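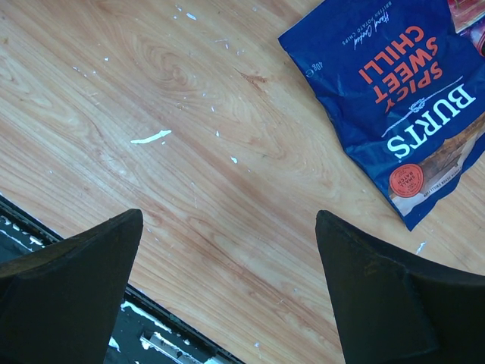

**Was macht die Meldestelle Stastero?**

Stastero nimmt Hinweise auf Korruption und Interessenkonflikte in der Gemeinde Gevalgate entgegen, prüft sie und leitet sie an die zuständige Behörde weiter. Träger ist der Verein Ullus. Wir sind kein Gericht und keine Polizei. Wir können niemanden bestrafen, und wir können auch keine Akten beschlagnahmen. Was wir tun können: lesen, nachfragen, Unterlagen ordnen und dafür sorgen, dass ein Hinweis bei der richtigen Person ankommt.

Stand dieser Seite: Samstag, 8. Januar

## Einen Hinweis geben

**Wer darf einen Hinweis geben?**

Jede Person, die etwas beobachtet hat. Man muss nicht in Gevalgate wohnen und auch nicht bei der Gemeinde angestellt sein. Häufig schreiben uns Mitarbeitende von Firmen, die sich an einer Ausschreibung beteiligt haben.

**Welche Fälle gehören zu Ihnen?**

Zum Beispiel:

- eine Ausschreibung, bei der die Bedingungen nur auf eine einzige Firma passen
- Geschenke oder Einladungen an Personen, die über eine Genehmigung entscheiden
- eine Stelle, die ohne öffentliche Bekanntmachung an Verwandte vergeben wurde
- Rechnungen für Arbeiten, die nicht ausgeführt wurden

Nicht zu uns gehören Streitigkeiten unter Nachbarn, Fragen zum Mietrecht und Beschwerden über die Höhe von Gebühren. Für diese Themen gibt es die Beratung im Bürgerbüro.

**Brauche ich Beweise?**

Nein, aber Sie sollten einen konkreten Anlass nennen können. Ein Satz wie "dort sind alle korrupt" hilft uns leider nicht. Besser ist: welches Amt, welcher Vorgang, in welchem Monat, und woher Sie davon wissen. Schreiben Sie bitte auch dazu, was Sie selbst gesehen haben und was Sie nur gehört haben. Beides darf im Hinweis stehen, aber getrennt.

**Gibt es einen Mindestbetrag?**

Für einen Hinweis gibt es keinen. Bei Geschenken fragt man uns oft nach der Grenze von 300 Euro. Diese Grenze steht in der Hausordnung der Gemeinde und betrifft nur die Pflicht, ein Geschenk in die Liste einzutragen. Sie bedeutet nicht, dass ein kleineres Geschenk immer erlaubt ist.

## Anonymität und Schutz

**Kann ich anonym bleiben?**

Ja. Das Formular fragt nicht nach Ihrem Namen. Am Ende erhalten Sie eine Nummer und ein Kennwort, mit denen Sie unsere Rückfragen lesen und beantworten können. Bewahren Sie beides gut auf - wir können ein verlorenes Kennwort nicht wiederherstellen.

**Ich habe meinen Namen angegeben. Wer erfährt ihn?**

Nur die zwei Personen, die Ihren Fall bearbeiten. An eine Behörde geben wir den Namen weiter, wenn Sie vorher schriftlich zugestimmt haben oder wenn wir gesetzlich dazu verpflichtet sind. Im zweiten Fall informieren wir Sie, soweit das erlaubt ist.

**Mein Arbeitgeber hat mir nach dem Hinweis gekündigt. Was nun?**

Warten Sie bitte nicht ab, denn gegen eine Kündigung laufen kurze Fristen. Melden Sie sich bei uns, wir nennen Ihnen eine Anwältin oder einen Anwalt für Arbeitsrecht. Für die erste Beratung gibt es den Hilfsfonds Segura. Er übernimmt Kosten bis 2000 Euro pro Person. Den Antrag können Sie auch nach dem ersten Gespräch stellen, aber die Rechnung darf noch nicht bezahlt sein.

## Bearbeitung

**Wie lange dauert es?**

Eine Eingangsbestätigung bekommen Sie innerhalb von sieben Tagen. Die erste Prüfung dauert meistens mehrere Wochen, bei Bauvorhaben auch länger. Wenn wir den Fall weitergeben, hängt die Dauer von der Behörde ab, und darauf haben wir keinen Einfluss.

**Wie viele Hinweise kommen an?**

Im vergangenen Jahr waren es 308. Davon haben wir 17 an die Staatsanwaltschaft weitergeleitet. Viele andere betrafen Themen, für die wir nicht zuständig sind, oder sie enthielten zu wenige Angaben und auf unsere Rückfrage kam keine Antwort. Der ausführliche Jahresbericht erscheint im April.

**Erfahre ich, was aus meinem Hinweis geworden ist?**

Sie erfahren, ob wir ihn weitergegeben haben und an welche Stelle. Über ein laufendes Verfahren dürfen wir meistens nichts sagen, auch wenn wir selbst etwas darüber wissen.

**Was passiert bei einem falschen Hinweis?**

Wer sich irrt, muss nichts befürchten. Anders ist es, wenn jemand bewusst etwas Unwahres meldet, um einer Person zu schaden. Das kann strafbar sein, und der Schutz für Hinweisgebende gilt dann nicht.

**Darf ich gleichzeitig mit der Presse sprechen?**

Das entscheiden Sie. Wir bitten nur darum, dass Sie vorher mit einer Rechtsberatung sprechen, besonders wenn Sie Unterlagen aus Ihrer Arbeit weitergeben möchten. Von uns erhält die Presse keine Auskunft über einzelne Fälle.

**In welchen Sprachen kann ich schreiben?**

Auf Deutsch und auf Englisch antworten wir direkt. Texte in anderen Sprachen lassen wir übersetzen, dadurch kann die Antwort einige Tage später kommen.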